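Stuffed toy

A stuffed toy is a toy with an outer fabric sewn from cut pieces and filled with a soft material. It is also called a soft toy, a cuddly toy or, mainly in North America, a plush or stuffed animal.
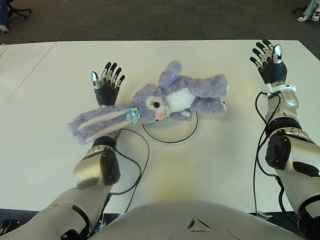

Most stuffed toys take the form of animals, with bears, rabbits, dogs and cats among the most common. Others show people, vehicles, food or characters from books and films.

Materials

Early home-made toys were sewn from scraps of cloth and filled with straw, rags or sawdust. Mohair plush, woven from the hair of the Angora goat, came into use for factory-made toys in the late 19th century. Man-made fibres took over much of the trade after the Second World War, and most modern toys have a polyester pile and polyester filling. Plastic or glass beads may be added for weight.

Eyes and noses are either stitched or made of plastic and held by a locking washer at the back of the fabric. Stitched features are often chosen for toys meant for babies, as there is no hard part to come loose.

Making

The fabric is cut with the pile running in one direction, then sewn inside out. A gap is left in one seam, through which the piece is turned and filled before being closed by hand.

Small makers tend to work in limited runs. The Arnach workshop numbers its rabbits in batches of 500, while Flenora sells a paper pattern of 13 pieces for home sewing.

Care

Many polyester toys can be washed on a cool, gentle cycle inside a pillowcase and left to dry in the air. Mohair and straw-filled toys should only be cleaned on the surface.

See also

Rag doll
Teddy bear
Sock monkey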